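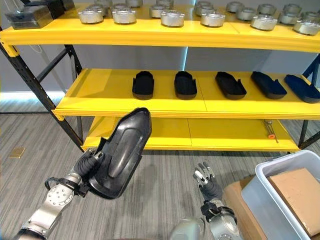
Our family help line in Stustville took 388 calls in November! Evanthia Deligiannis read me the number at 7 a.m. and I had to sit down (happily).

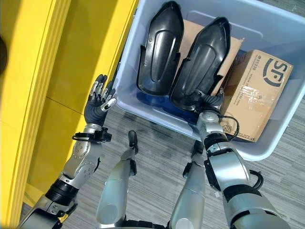 Most callers were grandparents raising little ones, and plenty just wanted a kind voice. We still need supplies for the Brenmont office, so if you have a clear blue bin like this one, or a plain cardboard box, please fill it with kids' socks and bring it by.

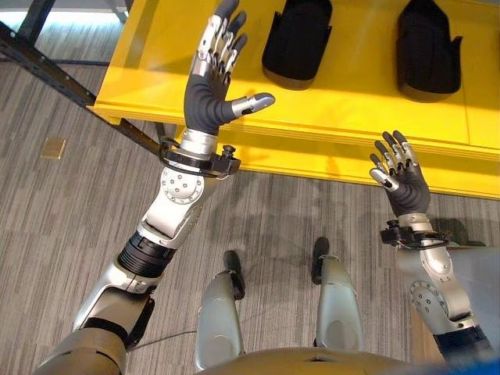

Socks in any size, truly. Cameron Dalgleish is at the desk until 5 and would love to meet you.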